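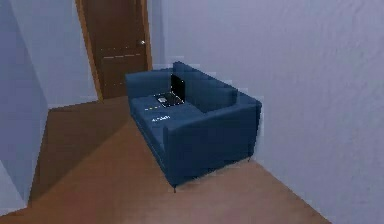 A navy-blue sofa against a pale wall, with a door at the far end.

Staying Put: A Conversation with the Head of Tenant Services at Vollholm Housing

Vollholm Housing manages 925 rental homes, most of them in the older streets between the rail yard and the river. In October its board approved a new set of rules on long leases, deposits and repairs. Our institute met with the association's head of tenant services at its office on Fesen Street to discuss what the rules are meant to achieve and where they may fall short.

The most significant change concerns the length of a lease. Until this year, a new tenant signed for 11 months and then applied to renew. The first lease now runs for three years, and the tenant may leave with two months' notice at any point.

"The short lease was a habit we inherited," the head of tenant services said. "It dates from the time when the Hutitz mill was still open and many people came to town for one season. When the mill closed, the season ended, and we kept the paperwork. Families who had been with us for 20 years were still filling out the same form every autumn."

Asked whether the association had lost anything by giving up yearly renewal, the interviewee acknowledged that it had. Renewal was the moment at which staff visited each home, noted a damp corner or a loose stair rail, and put the work on the list. "Tenants did not love the visit, but they did use it. A person who would never telephone us about a window would mention the window if we were standing next to it."

The visits have therefore been kept, but separated from the lease. A member of staff now offers one visit each year, and the tenant may decline. The offer is made by letter and the tenant chooses the hour, including times after 6 p.m. The interviewee expects that some households will decline every year and said that the association is prepared to accept this.

Deposits were the subject of longer debate. Under the earlier rules, a deposit equal to two months' rent was due before the keys were handed over. The new rules set it at one month and allow payment in installments. Several board members were concerned about the cost of damage left behind. The association's own records did not settle the matter, as most deductions over the past decade were for cleaning and for holes in walls.
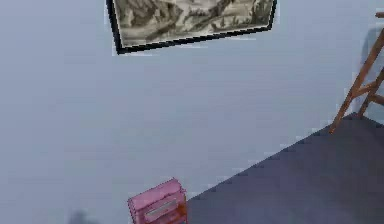
"We had a long discussion about nails," the interviewee said. "The old lease prohibited them. Every tenant put them in regardless, and every tenant worried about them on the last day. We have removed the clause. A person who lives in a home for three years should be able to hang what they like, and we repaint between tenants in any case."

Larger alterations still require written consent. Tenants may paint rooms, replace interior door handles and put up shelves without asking. Work on plumbing, wiring or load-bearing walls must go through the office, which has committed to answering each request within 20 working days. The interviewee described that period as "longer than I would like" and attributed it to the small number of inspectors available in the district.

On repairs, the association has ended its contract with a single outside firm and divided the work in two. Heating and plumbing have been awarded to Wilczyńska, a local company with a workshop near the rail yard. General repairs are now handled by the association's own staff. The stated goal is to complete 80 percent of ordinary repairs within one week of the first call.

"I would ask people to judge us on the remaining part," the interviewee said. "The easy repairs were always done fairly quickly. The ones that hurt people are the leak that comes back, or the boiler that needs a part from abroad – those are the cases where a tenant calls five times and speaks to five different people." Each open repair will now be assigned to one named employee until it is closed.

The rules do not address rent levels, which are set separately each spring. Tenants who spoke at the public meeting raised the matter repeatedly, and some left dissatisfied. The interviewee did not dispute their view. "A longer lease is worth less if the rent can move under it. We have told the board so in writing, and we are waiting for its answer."

Existing tenants may switch to the new lease at any time by contacting the Fesen Street office. No fee is charged, and deposits already paid above the new limit will be refunded on request.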